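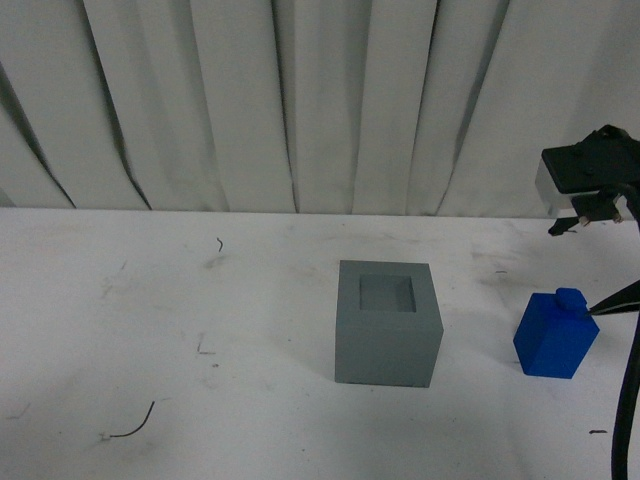 What Is a Cube?

A cube is a solid shape with six flat sides. The sides are called faces. Every face of a cube is a square, and all the squares are the same size. Dice are cubes. So are many toy blocks.

The line where two faces meet is an edge. A cube has 12 edges, and they are all the same length. The point where edges meet is a corner. Math books call it a vertex. A cube has eight of them.

Put a block on a table and look at it from the front and a little above. You can see the top and the front, and maybe a bit of one side. The other faces are still there. Walk to the other side of the table and you will see some of them.

Blocks with a hole

Some blocks have a square hole in the top. If the hole stops partway down, it is called a recess. A recess has walls and a floor, like a small room with no roof. Less light gets inside, so the floor often looks darker than the top of the block, even when both are the same color.

Try it

Set a block on a white table near a window. Look at each face. Which one is the lightest? Turn off the lamp, or close the curtain, and look again. Draw the block both times with a gray pencil. Press harder for the dark parts.

Last updated: March 20, 2022

Contact Fomcombe | © Fomcombe | Back to top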